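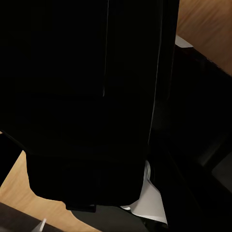 Attachment 1: Black gripper, close up (render)

Ticket: Dokden search returns no results for older files
Site: Woltcombe office
Priority: Normal
Status: Resolved

Reported problem
Since Thursday morning the search box in Dokden only finds files added this week. Older files are still in their folders and open normally if you browse to them. Searching by exact file name gives "0 results". Same thing in two browsers and on the desktop app. The Numham office is on the same account and can search everything.

Support, first reply
Please sign out, clear the app cache and sign back in. Then tell us whether the search filter is set to "All libraries" or "This library".

Customer
Done. Filter was on "All libraries". No change. Searches for "invoice" and "MacPherson" still come back with this week's files only. The MacPherson folder alone has years of letters in it.

Support
Index status for Woltcombe shows 2,874 files waiting. The indexing job stopped at 7 p.m. on the night of the storage move and did not restart. Numham has its own index, so it was not affected. We have restarted the job. It can take up to 9 hours. Please don't move or rename folders while it runs, as that puts them back at the end of the queue.

Customer
Checked this morning. Search works again for most folders. Scanned PDFs are still missing, and 13 files are listed under "Could not be read".

Support
Text recognition was switched off for your library after the move. It is back on and the scans have been queued again. The unreadable files are password protected. They can be found by file name but their contents will not be searched unless the password is removed.

Customer
Scans are showing up now. We will leave the protected files as they are. OK to close.

Closed by support. Index alert added for the Woltcombe library.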